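In Praise of the Snack Box

My grandmother kept a box of food on the table at all times, and for years I thought this was simply what tables were for. You came in from the bus, you put your bag down, you reached into the box. Supper was a separate matter, with plates and a proper hour. The box ran on its own clock, and I have come round to thinking it was the wiser of the two.

I bring this up because I spent part of September reading a home-organizing guide that wanted all of us to pour our snacks into matching clear jars with matching labels. It ran to 181 pages, and I read every one with growing sadness. A jar of crackers is a jar of crackers. A red box with a little of everything in it, set out on a cherry-print cloth, is an invitation to sit down.
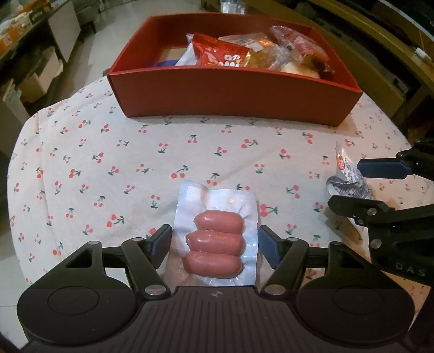
There is a particular pleasure in rummaging, and I will defend it to anyone. You go in wanting something sweet and come out with a sausage. You find the cake you forgot you bought at the Amham market, under the packet you bought to replace it. My own box is filled mostly from a small grocery on the Flastton road, where I can read perhaps half of the labels and choose the rest by color, and I have very seldom been sorry.

The sensible people will say that savory belongs with savory, and that sausages have no business near a wafer. I do see their point – and anything that needs to stay cold should go in the refrigerator, of course, whatever my grandmother thought about it. But past that I can't get worked up over categories. A box sorted into sections gets eaten one section at a time, and then you are left with the section that didn't appeal to you in the first place.

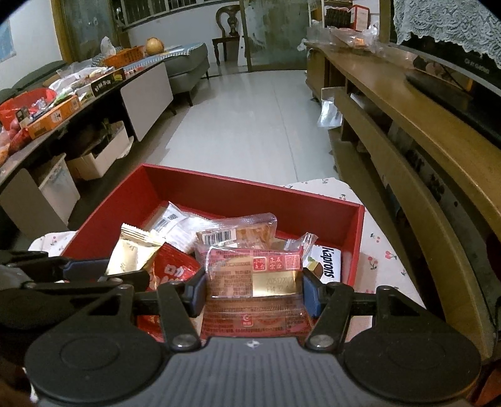

What I would ask for is a box with good high sides and no lid. A lid makes people feel they should ask first. Leave some space in it too, so a hand can get down to the bottom, and put it on a cloth you like but don't worry over, one that has seen crumbs before. Top it up when you come home from the store, a few packets at a time, and let your guests find out for themselves what's in there. Mine usually start looking before the kettle has boiled.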